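2 min read

Clondedley Rights Center Calls for Written Reasons in Housing Benefit Refusals

The Clondedley Rights Center today asked the state legislature to require public agencies to give written reasons whenever they turn down or cut off emergency housing aid.

Under current rules, an agency may notify an applicant of a refusal by phone. The applicant then has 14 days to appeal, often without knowing what the decision was based on. The Center wants that period to start only when a written explanation has been received.

"People have a right to a hearing, but they can't prepare for one if they don't know what they are answering," said Hala Chraibi, legal director of the Center. "We had a client in August who found out why she had been refused when she was already sitting in front of the hearing officer."

The proposal is set out in a paper by Chraibi and staff attorney Younes Erraji, who reviewed 700 closed appeal files from the Center's own casework. It recommends three changes to state law:

– a written notice stating the facts and the rule relied on
– a copy of the applicant's file within 7 days of a request
– continued aid until the appeal is decided

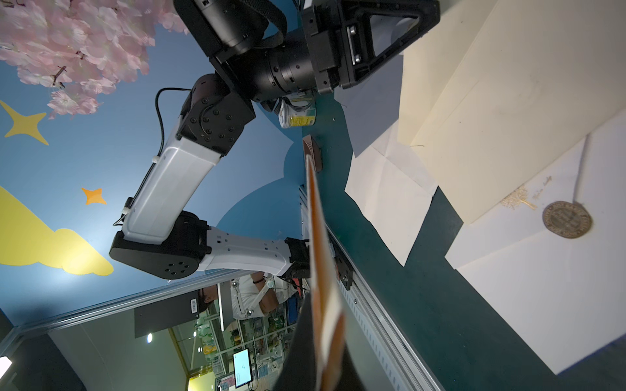 A white arm with black joints and a black gripper, against a sky-blue backdrop.

The paper also looks at decisions made with scoring software. It asks that any notice say whether a score was used and name the employee who signed off on the result.

"An agency can use whatever tools it likes, but a public official still has to answer for the decision," Erraji said. "That is basic due process – it was the law long before anyone had a computer."

The Center has sent the paper to members of both parties and has asked for time at the next public hearing on housing. Former clients will be invited to submit statements, with names withheld on request.

Copies in English, Arabic and Chinese are free from the Center's front desk. Xinyi Qin, who runs the intake office, will take questions from tenants and local groups from 9 a.m. to noon.

Media contact: Naima Mansour, Clondedley Rights Center press office | © Clondedley Rights Center. All rights reserved. | Back to top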